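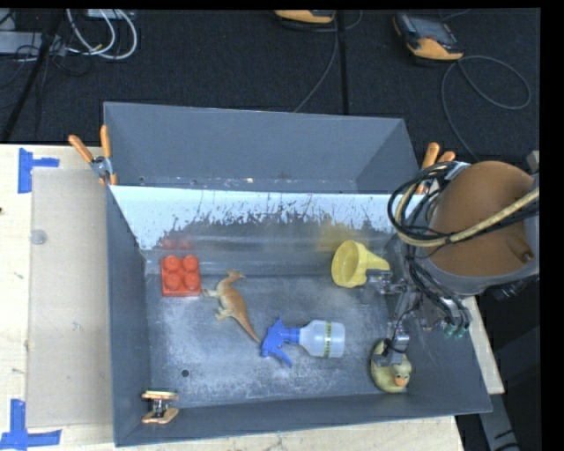

Une brique rouge orangé et un dinosaure au fond d'un bac gris.

Bon, je vous avais promis le récit de l'achat de la voiture, alors installez-vous, je vais faire ça en plusieurs messages parce que je me connais, je n'ai jamais su faire court. 🧵

Pour celles et ceux qui arrivent maintenant : je cherchais un petit cabriolet deux places depuis l'hiver. D'occasion évidemment, avec une capote en toile, une boîte manuelle, et un coffre où l'on puisse mettre autre chose qu'une baguette. Mon entourage trouvait ça déraisonnable. Mon entourage avait sûrement raison, mais enfin, on ne m'a pas demandé d'acheter un monospace non plus !

J'ai commencé, comme tout le monde, par les annonces. Des soirées entières. On finit par reconnaître les vendeurs à leur façon d'écrire « aucun frais à prévoir » (quand c'est en majuscules, je passe). J'ai vu des capotes recousues au fil de pêche, des sièges dits « patinés » où l'on devinait la mousse, et un modèle superbe dont le compteur avait curieusement rajeuni entre deux contrôles techniques.

Première visite sérieuse chez Baudry, le garage à la sortie de la rocade. Accueil adorable, café correct, voiture très propre. Trop propre, même : le moteur brillait comme une casserole de mariage et ça sentait le produit à plein nez. J'ai demandé les factures d'entretien, on m'a répondu qu'elles étaient « en cours de récupération ». J'ai attendu deux semaines. Elles sont peut-être encore en route, je leur souhaite bon voyage.

Je ne leur en veux pas du tout, d'ailleurs. Ils m'ont très gentiment expliqué comment vérifier les écoulements de la capote, et rien que pour ça je ne regrette pas le déplacement. Si vous cherchez un cabriolet, retenez ce point : il y a de petits conduits qui évacuent l'eau, ils se bouchent avec les feuilles, et l'eau finit sous la moquette. Passez la main derrière les sièges, bien au fond. Si c'est humide, vous remerciez et vous rentrez chez vous.

Ensuite, Usau. C'est un peu loin de chez moi, mais la voiture était chez un particulier et la description me plaisait : on y parlait des défauts avant les qualités. Bleu foncé, une rayure sur l'aile arrière, l'autoradio capricieux. J'y suis allée en train un matin d'août, avec un sandwich et une lampe de poche, très fière de mon organisation.

Essai de 60 kilomètres, oui oui, le propriétaire a insisté pour que je prenne le temps ! De la petite route, de la montée, un bout de voie rapide. La deuxième accrochait un peu à froid, puis plus du tout. Freinage bien droit. Et ce bruit de toile à partir d'une certaine vitesse, que certains détestent et que moi je trouve plutôt gai, on se croirait sur un bateau.

Le souci, c'est que quelqu'un d'autre était déjà passé la veille et avait fait une offre. Je suis rentrée sans voiture, avec la moitié du sandwich. Le trajet m'a paru nettement plus long dans ce sens-là.

C'est là qu'une lectrice d'ici (merci, merci, vous vous reconnaîtrez) m'a parlé de Flivville. J'avais toujours cru que c'était une enseigne pour collectionneurs, avec des voitures sous cloche et des prix à faire pleurer. Pas du tout : un hangar, une quinzaine d'autos, un bureau minuscule, et des dossiers papier rangés dans des classeurs. Des vrais classeurs ! J'ai failli m'attendrir avant même d'avoir vu une roue.

Et au fond du hangar, donc, la mienne. Gris-vert, capote noire changée par l'ancien propriétaire, volant un peu lustré, jantes d'origine. J'ai fait ma mine sévère, celle que j'avais répétée devant la glace. J'ai regardé les seuils de portes, les passages de roues, le dessous sur le pont. J'ai passé la main derrière les sièges. Sec.

Dans le classeur : toutes les factures, y compris celle de la distribution, 596 euros, faite avec la pompe à eau en même temps. C'est typiquement le papier qu'il faut demander en premier. Une courroie « faite récemment » sans facture, pour moi, c'est une courroie à refaire, et je compte la somme dans mon budget.

J'ai donc discuté. Je négocie très mal, je m'excuse avant d'annoncer un chiffre. Mais les pneus arrière étaient en bout de course et la batterie donnait des signes de fatigue, alors j'ai demandé le remplacement des deux postes plutôt qu'une remise. Ils ont dit oui presque tout de suite, ce qui m'a fait penser que j'aurais pu demander aussi les balais d'essuie-glace. Tant pis.

Un mot sur l'assurance, on m'a posé la question plusieurs fois. J'ai demandé plusieurs devis et les écarts m'ont sidérée. Le plus cher était à 1 555 euros l'année, pour une voiture qui va dormir au garage tout l'hiver ! J'ai pris une formule à kilométrage limité. Lisez bien la partie sur la capote, certains contrats traitent la toile à part, avec une franchise à elle toute seule.

La carte grise : faite en ligne, au calme, avec un thé. J'ai recommencé le formulaire parce que j'avais scanné le justificatif de domicile à l'envers. Le certificat provisoire permet de rouler en attendant, pensez juste à l'imprimer et à le laisser dans la boîte à gants.

Pour le nettoyage de la toile, j'ai essayé le produit Floritz qu'on me conseillait à Flivville. Brosse douce, toujours dans le même sens, rinçage généreux, et on laisse sécher capote fermée. Surtout pas de nettoyeur haute pression, et jamais de repli tant que c'est mouillé, sinon bonjour les taches et l'odeur de vieille tente.

Premier vrai trajet : le marché, puis la corniche, puis la corniche dans l'autre sens parce que je n'avais pas envie de rentrer. Cheveux dans un état épouvantable. Un petit garçon m'a fait coucou depuis un abribus et j'ai klaxonné, ce qui est interdit, je sais, je sais.

Ce qui me plaît moins, pour être juste : la visibilité arrière capote fermée est médiocre, le siège ne recule pas assez pour les grands gabarits, et l'allume-cigare ne charge mon téléphone que quand ça lui chante. Le coffre avale deux sacs souples, à condition de ne pas être regardant sur le repassage.

La suite au prochain fil, je voudrais vous parler du filet anti-remous, que j'hésite à acheter. Si vous en avez un, dites-moi s'il vibre sur autoroute, je lis toutes vos réponses même quand je mets trois jours à remercier !

Commentaires

capote_et_cie
Le filet, oui sans hésiter. Le mien ne vibre pas, mais il faut bien serrer les attaches et les revérifier au bout de quelques trajets.

lilas.diesel
J'ai eu exactement le coup des factures « en cours de récupération », dans un autre garage. J'ai fini par acheter ailleurs moi aussi. Bonne route avec la gris-vert !

mecano_du_soir
D'accord sur la distribution. J'ajouterais de regarder la date du liquide de frein, sur une auto qui roule peu on l'oublie souvent.

roule_ma_poule
Et la couleur de l'intérieur ? Vous ne l'avez pas dite !

capote_et_cie
Pour l'allume-cigare, commencez par nettoyer le fond de la prise, contact coupé. Chez moi c'était juste de la crasse.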